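Notebooks > Print shop > Inks and papers > Fading tests
7 min read

6/1/20

Fading test, Doveo inks, window against lamp box

Pulled the strips this morning. Writing it up before I talk myself into a nicer version of it.

For anyone who wasn't following: the Badema job is a set of wall labels and one large title sheet, letterpress, going up in a hallway that gets sun for a good part of the day. They asked for the warm red and the blue-green from the Doveo range. Doveo's sheet says both are "highly lightfast," and that is all it says. No scale, no hours, no paper named. I have bought enough ink in my life to know what highly means on a sheet like that. It means somebody in the office liked the word.

So before cutting any of the good stock I wanted to see the two colors fade, or not fade, with my own eyes. And the Clulumine lamp box has been sitting on the shelf since November with its claim that one day inside equals a month in a window, so this seemed like the time to put both of them on the spot.

Setup

14 strips, all pulled off the same forme on the same afternoon. Half the red, half the blue-green. Paper is the Cuevas cream for most of them, with one of each color on the cheap white proofing stock so I could see if the paper was doing any of the work. Ink is from lot 1311 for both colors, which I wrote down this time.

Each strip got a piece of black card clipped over the lower half. The covered half is the control. I used the thick card. Last year's test used the thin gray stuff and light came through it, and then we argued for a week over a difference that wasn't there.

One group went in the window. One group went in the Clulumine box. One strip of each color went into the flat file drawer between two blotters, and those I consider the only honest witnesses in the whole business.

The window group was up for 25 days. The box group had 232 hours on the timer. By Clulumine's own arithmetic the box strips should be far ahead of the window strips. Hold that thought.

Red on cream, window

Faded. It wasn't dramatic, and if you saw the top half alone on a wall you would call it red and move on. With the card off and both halves side by side there's a clear step. The exposed half has gone a little orange and a little chalky. I looked at it at the bench, then at the window, then out in the yard, and the step was there in all three places.

I don't want to lean too hard on my eye here. I knew which half was which, and I went in expecting the sheet to be wrong. So I masked the middle with tape, turned the strips over, shuffled them and picked again. Got the red right every time. Good enough for me. It wouldn't be good enough for a court.

Blue-green on cream, window

No change I could swear to. Under the bench light I thought the exposed half was a hair grayer. Outside I thought it was the other way round. When I shuffled these I was guessing, and I guessed like a person guessing. I'm calling it no change, with the note that 25 days in spring is not two years in a hallway.

Red on cream, lamp box

Very slightly orange. Less than the window strip. Much less, if I'm being strict. So the box that is supposed to squeeze a month into a day produced a smaller change over 232 hours than the plain window did over 25 days of whatever weather we had, nights included.

There are a few ways to explain this and I don't like all of them equally.

1. The tubes are tired. Possible. They came with the box and the box was used before we got it. There's no hour counter on it, only the timer, so no way to know.

2. The box light is short on whatever part of daylight hurts this red. I find this one the most likely. The box looks blazing to the eye, and that tells you nothing about what it does to ink.

3. Heat. The fan in there runs hard and the window has no fan. Paper on the sill gets properly warm by afternoon. Could matter. I had no thermometer in either place, so this stays a hunch.

4. I loaded the box badly. The strips lay flat on the floor of it and the instructions show them on the rack. I did try the rack. It holds paper with a curl in it, and half the strip ends up in its own shade. If the rack is what makes the claim true, the claim needs a better rack.

Blue-green on cream, lamp box

Nothing. Same as the window, for what it's worth, and I'd say it's worth little given the above. A test that barely moves the red can't tell me much by not moving the blue-green.

Proofing stock

Both colors looked worse on the cheap white, and for a while I had a paragraph going in my head about the Cuevas sheet protecting the ink. Then I looked at the covered halves. The white paper itself had yellowed on the exposed side, so the whole top half had shifted, ink and all. The ink may have faded just the same as on the cream. Can't separate the two with what I've got. Crossing out the paragraph in my head.

Drawer strips

No change, no step, as there shouldn't be. They did come in useful for one thing. When I laid the drawer red against the covered half of the window red, they were the same to my eye. So the black card did its job and I'm not measuring a leak this time.

What I don't trust

- The window. It's a real window with real weather, which is the point of it, but nobody logged the weather. We had a stretch of gray days in the middle. A sunnier run might have pushed the blue-green over the line.

- My eye, as above. We could borrow a densitometer. The last one we borrowed disagreed with itself between breakfast and lunch, so I'm not in a hurry.

- The film thickness. I ran the red a bit lean because the forme has small type in it. A lean film fades sooner. The title sheet has big solid letters and will carry more ink, so the real thing may hold up better than my strip did. Or that could be the sort of thing I tell myself on a deadline.

- The word lightfast, on any can, from anybody.

On the glass question, which came up at lunch: yes, the strips were behind ordinary window glass, and so will the Badema labels be, more or less, hallway windows being windows. Putting framing glass over the title sheet would cut some of it again. The glass people say their coated sheet stops nearly all the fading. They also sell the coated sheet. I'd want strips behind it before I passed that number on to a client as if I knew it.

The light at our end of the room is strong by mid-morning and I've stopped judging color there after ten. Anything that needs a decision gets looked at on the north side of the building.
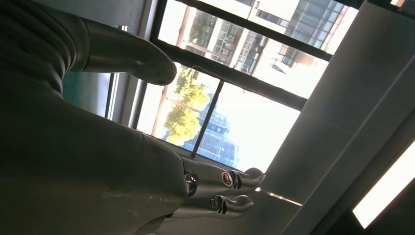 Where this leaves the Badema job

Blue-green can go ahead on the Cuevas cream. I'll say so in the note to them and I'll say what it's based on, so they don't hear a promise.

Red I won't sign off. Options as I see them:

- Ask Doveo for the pigment name. If they give it, I can look up how it behaves and skip the poetry. If they don't give it, that is also an answer.

- Mix our own from the two single-pigment reds on the top shelf. It'll be a touch cooler than what they picked. Pull a swatch and send it over without telling them which is which.

- Print it as asked and put in writing that the title sheet will want replacing. Least work for us, and I'd bet on a phone call in a couple of years.

Leaning toward the second. The first costs one email, so doing that too.

Next round

Same forme, same cream. Our mix against the Doveo red, lean and full film of each. Window only. I'll leave the strips up longer and start a weather column on the inside cover of this book. Please fill it in if you open up before me, one word is plenty.

The Clulumine box gets one more chance, with new tubes if they turn out to be cheaper than the box deserves. Strips flat on the floor again and also on the rack, pinned at the corners. If the window still beats it, it can go back on the shelf and we can use it to dry things.

Don't throw out the old strips. They're in the flat file, second drawer, in the envelope marked with the lot number. Keep the cards clipped on.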